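Shop Floor Talk > Automation > New arm on the tote line, what happens to us?

laltusero
October 2019
We got a Sestent arm on container handling. Management says it frees us up for "higher value tasks." So far my higher value task is standing next to it.

caser_47
Congratulations on the promotion. Ours came in 3 years ago and I still have a job. Different job, same chair.

dockrat9
Same chair, sure. We had nine people on our line and the ones who left never got replaced. That's how they do it — no layoffs, just a smaller birthday cake.

caser_47
Fair, but my shoulders quit hurting. I lifted bins for years and I don't miss it.

dockrat9
Your shoulders aren't paying my rent.

aguiar
Depends who gets trained. At my place the packers learned to clear faults and got a raise for it. It took 100 emails, but they got it. Ask now, while they still need you to like the thing.

laltusero
Good tip, asking tomorrow. Meet my new coworker:
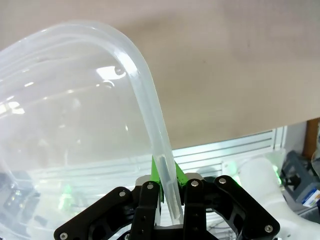 Green fingertips on the rim of a clear container. Never once asked about my weekend.

dockrat9
Does it get a break?

laltusero
Longer than mine, every time it faults. Then I get to do the lifting again.

caser_47
So put "backup robot" on the raise request.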